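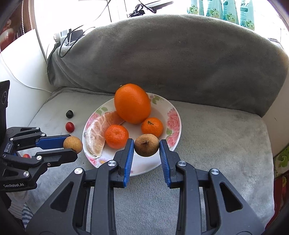 Small brown fruit between the blue pads, plate on the seat cushion.

Gripper build, part 4: pads and linkage

11 Jan 2018

The first pads I made for the Gornau hand tool were smooth and too hard. They held the orange and dropped anything small. The current ones are blue, textured and ridged, and softer than the last batch. I cut the ridges across the direction of pull.

The link plates run in parallel pairs on each side, so the pads stay facing each other through the full stroke. Play at the pivots was the main problem in May. Reaming the holes and fitting new bolts removed most of it. I retighten after every 400 cycles and log it.

Test procedure, unchanged from part 2: close on the fruit, lift clear of the rim, hold, put back. 40 lifts per item. Wrinkled skin gives the pads more to work with. Peeled citrus segments are a separate test and need a lower closing force than I can set repeatably by hand.

Next job is a stop screw for the handle. Drawings go in the Cornden folder when the dimensions settle.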